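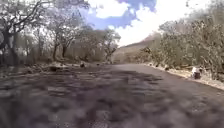
4 February 2021

I'd been told to wear shoes I didn't mind ruining, and I'm glad I listened. The road out past Rirdale is fine to walk on for long stretches and then suddenly it's patches on top of patches, and if you're trying to take notes while keeping up with a robot you will trip. I did it twice before we'd even got going properly.

The robot is called Burex, and the man behind it goes by his last name, Baláž, which is also the name of the firm. (He says he couldn't think of a better one and then the paperwork was done.) The company works out of a rented unit in Bralilholm, and a few times a year they take Burex out on a real road and let people come along. You sign a sheet, you get an orange vest, and you walk behind the thing while it does its job. Its job is looking at the road. It goes along, it records what the surface is like and what's standing beside it, and it turns all of that into a list that somebody in a roads office can use.

"People are always a little let down for the first five minutes," Baláž told me while he was hunting for the other glove. "They think it's going to do something. It is doing something! It's just doing it the way a person with a clipboard does it."

I asked him if it bothered him, being compared to a clipboard.

"I made the comparison," he said. "I like clipboards. I did this job with one."

He really did, for years. Before the company he was the guy who got dropped off at one end of a road and picked up at the other, writing down cracks and leaning posts. He talks about it very fondly for somebody who built a machine to get out of it. He told me about one winter when he wrote up a whole road, got in the truck, and found that his pen had stopped working somewhere around page three and he'd been pressing dents into the paper. He read it back at home by rubbing a pencil over the pages. "Not all of it," he said. "Some of that road I made up. Please don't say which road." I couldn't if I wanted to, he wouldn't tell me either.

Burex weighs 63 pounds with the battery in, and I know this because I asked if I could lift it and he said yes, with a face that meant please don't. I didn't. Two of his crew set it down on the pavement, one of them did something on a tablet, there was a short wait, and then it just set off, with all of us scrambling to get our hats on and follow.
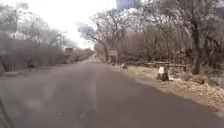 Evangelia Kyriakidis

The first stretch is a straight one with bare trees on both sides, and it's a good place to start because there's plenty beside the road for the robot to find. There are two signboards that more or less face each other across the pavement, and a low wooden rail over on the right with a squat white-topped block in front of it. I wanted to know how it decides what matters.

"It doesn't decide much," Baláž said. "It has categories. Sign, rail, post, wall, tree that leans toward the road. Then there's a category called other, and that's where I spend my evenings."

What ends up in other?

"Bags. Rocks. Rocks that look like bags. Anything alive, if it's small and standing on the edge of the road and the picture is soft. I had one last year that I looked at for so long I started to feel sorry for it, and I still don't know what it was." He wants it to say it doesn't know. He came back to this several times over the morning, and it's obviously the part he cares about most. His early versions were very confident. They'd call everything a post. He once sent a customer a report with so many posts in it that she phoned to ask if he'd surveyed a fence.

The blur was the other thing I asked about, because I'd seen some of the pictures on the tablet and they were a lot softer than I expected. I'd imagined something crisp, like a real estate listing.

"It's moving, the road is rough, the camera shakes," he said. "I can buy a better camera. I have bought a better camera! But the roads I care about are the bad ones, and on a bad road everything shakes. So I'd like it to do its work with the pictures it's going to get." He showed me one from a patched section where the pavement nearest the camera had turned into a smear of grays. He was delighted with it. Farther up in the same picture the surface evened out and you could follow the road all the way toward a brown hill. "You see, the far part is usable. By the time we arrive there, it's the near part and it's mush. So it has to look ahead and remember."

I liked that a lot and wrote it down in capital letters, and then walked into one of his crew, who had stopped to drink some water.

A word about the pace. The demonstration loop is 800 yards out and the same back, and it took us most of the morning with the stops. You could stroll it much quicker. Burex isn't slow exactly, but every so often Baláž has it pause so that he can check what it's recorded against what he can see himself, and he still does that part on paper. He carries a little notebook in his vest pocket, with two pens now.

"I trust it," he said, when he caught me looking at the notebook. "I also trust me. When we disagree, it's interesting."

And who wins?

"Signs, it wins. I walk past signs, I've been walking past signs my whole life. Walls, I win. It's not so good yet with walls." He put his hand out flat and tipped it a little. "A wall that's starting to lean, I can feel it when I look at it. I can't explain to you how. That's a problem, when it's your job to explain it to a computer."

This came up because we'd reached the part of the loop he calls the wall stretch, where the road climbs gently with a long stone retaining wall on the right and a rocky bank above it. He'd been looking forward to it, and he got noticeably faster. On the left the verge slopes away and there are those short rounded stones with the pale tops that mark the edge. Marker stones turn out to be his favorite thing on any road. They don't move much, they're all more or less the same shape, and they follow the curve, so if the robot gets lost it can use them to work out where the edge ought to be.
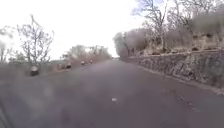
The wall stretch as Burex sees it, with marker stones down the left side. The dark curve in the bottom corner is the robot itself.

"If every road had those I'd be finished by lunch," he said.

His master list, the one the robot checks itself against, had 2374 roadside items in it the last time he looked. Every one has been confirmed by a person, and for most of them the person was him. He'd like to get some help with it. He'd also, I think, be a bit sad to hand it over.

I asked about money because I always do. He sells the service by the mile, he won't say how much, and he has a small number of customers who come back. He'd thought about selling the robots themselves and decided he didn't want to be in the business of answering the phone on a Sunday. What he'd like is to survey 100 miles in one season with the robot he's got. Last season he didn't get near it. A cable kept working loose, and it took him until June to find out which one, and he was so annoyed when he found it that he kept it. It hangs on a nail in the unit in Bralilholm. He offered to show me, so after the walk I drove over there and looked at a cable on a nail. It's gray. It looks like any cable.

On the walk back I got to hold the tablet. You don't steer or anything, you just watch the little tags show up as it goes, and I'm a bit embarrassed by how much fun that was. I started trying to beat it! I'd spot something up ahead and say "post" under my breath and wait. We did fairly evenly on trees. It got both signboards before I did. I felt very good about one small dark thing at the edge of the pavement, which I was sure was a stone, and Burex put it down as other.

"Could be a stone," said Baláž, and wrote something in the notebook, and wouldn't let me see it.

The next walk hasn't got a date yet, he wants to fix the mount for the second battery first. If you'd like to come, call the unit and leave a message, and say what size vest you need, as the large ones go fast. Bring water. The road has hardly any shade this time of year and it's farther back than it is out, or it felt that way to me.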